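Cleltberg House -- Shared Rooms
Glass, Vases and Table Displays: Inspection Checklist with Comments
Inspected: 13/10/2022
Room: 226, long table
Checked by: Rainer Fröhlich
Previous check: June

Mark each line OK, ACTION or N/A. Write a comment for anything marked ACTION. Comments on OK lines are welcome but keep them short.

1. Table surface

1.1 Top level, no rocking when leaned on -- OK
1.2 No splinters or raised grain along the edges -- OK
1.3 Surface dry under and between vessels -- OK. Wiped before the check and looked at again after 30 minutes.
1.4 Finish in good condition -- OK. Faint ring near the window end, noted in June, no worse.
1.5 Leg bolts tight -- ACTION. One was finger loose. Tightened with the Allen key from the Conness kit. Recheck next time.

2. Glass vessels

2.1 Rims free of chips (run a cloth around, not a finger) -- OK
2.2 No cracks in base or walls, held up to the light -- OK
2.3 Vessels stand flat -- OK
2.4 Set back from the table edge by at least a hand's width -- ACTION. The cut-glass one had been pushed forward. Moved back.
2.5 Empty vessels clean inside -- OK. The neck on the cut-glass vase is too narrow for the usual brush. Use the thin one in the Baumgartner drawer and let it drain upside down on a towel.
2.6 Nothing stored inside empty vessels (pens, pins, coins) -- OK

3. Stems and artificial plants

3.1 Tall stems do not tip the vase when nudged -- OK. The purple flowers are long for the cylinder vase and lean to one side. The thick base holds them. Do not move this bunch to a lighter vase.
3.2 No wires or sharp stem ends exposed -- OK
3.3 Thin sticks and stakes not at eye height for someone sitting down -- ACTION. The yellowish sticks beside the red flowers point up and outward. Either trim them or turn the arrangement so they face away from the chairs.
3.4 Trailing pieces do not hang over the edge -- OK. Check the string of green beads each time, it catches on sleeves.
3.5 Artificial leaves free of dust -- ACTION. Striped leaves need a wipe with a damp cloth. They lie low and collect crumbs.
3.6 Loose petals or beads picked up from the floor -- OK

Comment on section 3: the red flowers and the striped leaves take up most of one end of the table. If the room is booked for a meal, move the whole arrangement to the sideboard before laying out plates. Carry the vase separately and with both hands.
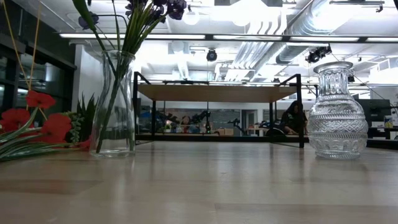

Joscha Gerlach asked whether the cut-glass vase should be out at all when it has nothing in it. In his view an empty one gets knocked over sooner than a full one, and he would keep it in the cabinet between bookings. He also wanted it written down that the cabinet key is back on its hook.

Agreed on the key. On the vase, leave it out for now and put it away for any booking with children. If it is moved more than that it is likely to get chipped on the cabinet shelf, which is how we lost the last one.

4. Surroundings

4.1 Walkway clear on both long sides -- OK
4.2 No cords running under or across the table -- OK
4.3 Overhead lights working -- OK
4.4 Dustpan, brush and thick gloves in the closet -- ACTION. Only 2 gloves and both are for the left hand. Order from Skonbridge.
4.5 Box for broken glass labeled and not overfull -- OK

5. Follow-up

Recheck leg bolt (1.5) -- Rainer
Trim or turn sticks (3.3) -- Joscha
Wipe striped leaves (3.5) -- whoever is in next, please initial
Gloves (4.4) -- Rainer, on the next order

Keep this sheet in the folder with the June one.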